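Move the council meetings back to the evening

By Liên Giáp

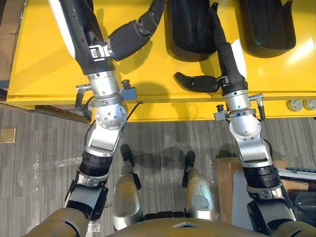

Two robot arms over a long yellow table.

I'm writing this on my lunch break so forgive the mess. The Sarnley council has moved its regular meetings to 2 in the afternoon. Starting December. The vote took less time than the argument over the parking signs on Burau Street, which I sat through, all of it, in my coat.

Two in the afternoon. Think about who can get to that. I work for Fudow, in dispatch, and if I want to be in a chair at City Hall at 2 I have to leave at 1:15 and burn half a day of leave. I get a fair amount of leave. Plenty of people on my shift don't. The nurses don't, the school bus drivers really don't, that's right when they're heading out for the afternoon run.

So who comes? Retired folks, and good for them, I want them there. Lawyers who are paid to come. The people who build things and would like a variance. And city staff, who have to.

I know staff is the reason given, or one of them. The memo says evening meetings cause overtime and "fatigue." Fine. I take that seriously. I've been in a union my whole working life and I'm not going to tell a city clerk she should sit there until 11 at night for free and then be back at the counter at 8. She should be paid for it or she should come in late the next day. That's a scheduling problem and every warehouse in this county has solved it. You stagger. You put it in the contract. The staff association asked for exactly that, a late start the morning after, and it's in their letter on page two. They never asked for the meetings to move! Go read it. It was in the same packet.

The other reason is money, and the memo puts a number on it. $2887 a year. Overtime, the lights, the guard at the door. I had to read it twice, I thought it was a month. We spent more than that repainting the little wall by the Mai footbridge, and then somebody backed into it.

I'd like to be fair. There is a case for daytime. Older people don't like driving home in the dark, and one man on our street told me he quit going years ago for that reason and now he'll start again. Reporters like it too, what reporters we have left. And the council members themselves are part time and badly paid and some of them have little kids. If a member says I can't do evenings anymore, I've got sympathy. But then you say that. Out loud, at the meeting, and we talk about whether the pay should go up. You don't put it under "operational efficiencies," item 14, between the copier lease and the sewer thing.

Because the pay is the real story if you ask me. It was last raised in 2000. Think what a dollar bought. We've set it up so the only people who can serve are ones who don't need the money or who can boss their own hours, and then we're suprised when their idea of a convenient time is the middle of a working day. They aren't bad people. It's just convenient for them. Everybody they know can come.

Then there's the stream. "Residents may view the meeting online at any time." Ok. I've viewed it. The sound drops whenever somebody leans back from the mic, and the vote sheets aren't posted until the next week. More to the point, watching isn't speaking. You can't get up and say your two minutes to a recording. There's an email box for comments and the clerk does put them in the record, faithfully, I have no complaint there. But I've stood at that podium and I've sent the emails and I know which one made a member put down his phone.

The meeting about closing the Burau branch library had 82 people at it. I know because the clerk wrote it in the minutes. It started at 7. People came in work boots, people brought kids and the kids fell asleep on the floor under the coats. One woman spoke who had never spoken in public, she said so, her hands were shaking, and she told them she did her job applications at that branch after supper. The branch is still open. Shorter hours but open. Now run that same night at 2 pm and tell me how many of those people are in the room. Tell me she is.

And some of the council will say, well, it's a trial. Six months and we'll look at attendance. Look at it how? Nobody keeps a list of the people who didn't come. You'll have a nice quiet room and a short meeting and the chair will say it's going smoothly, and it will be, for them.

What I'd want. Put the regular meetings back at 7. Give staff the late morning they asked for, in writing. If the agenda's too long then hold the work sessions in the daytime, the budget walk-throughs and the copier leases, I don't need to be there for the copier lease. Keep anything with a public hearing in the evening, no exceptions. And put the pay question on the agenda by it self, where people can see it and yell about it.

The next meeting is the last evening one on the calender. 7 o'clock, upstairs, the side door sticks so push. Sign the sheet before it starts or they won't call you. I'll be in the back, I'm coming straight from work.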